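Vevgate, a research group working on domestic and light commercial automation, has released the first results of its kitchen chores program, carried out jointly with the appliance maker Eltard. The findings were published on March 17, 2019, and address a question often put to the group by housing providers and restaurant operators: whether a robot arm can be trusted with the washing up.

The answer, according to the report, is a qualified no. Three chores were studied in simulation: wiping a countertop, scrubbing a frying pan, and returning a sponge to its place. The arm completed two of them to the standard set by the group. Scrubbing the pan remains unsolved.

"A person at a sink changes grip and pressure without giving it any thought," said Định Văn, who directs the program. "Our software still has to be told when a pan has moved, and it is often told too late."

All work to date has been done in a rendered kitchen, in which the sink, the pan and the dish rack can be returned to their starting positions between attempts. The group considers this a sound basis for comparing control methods but cautions against reading the results as a measure of performance in a real home. Water, grease and soap are not modeled at this stage — a limitation the report describes as significant.
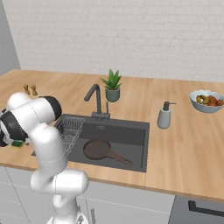 The sponge held low over the counter, and, in the second view, lying in the sink near the wire basket and the frying pan. 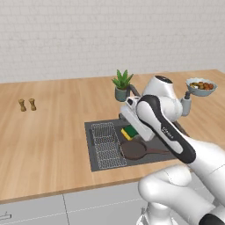 ## Next Phase

The program will move to physical trials in April at the Goicoechea test kitchen, where the same chores will be attempted with ordinary household items. Grundar, a supplier of commercial kitchen fittings, will provide the sink and counter units. Trials will be supervised by a trained operator at all times, and the arm will not share its work area with kitchen staff.

Vevgate does not expect a product to follow directly from the work. The report recommends that operators planning new kitchens continue to budget for staffed dishwashing, and that claims of fully automatic cleaning be supported by trials on real, soiled cookware. A summary of the findings is available from the group on request — the full data will be released once the physical trials are complete.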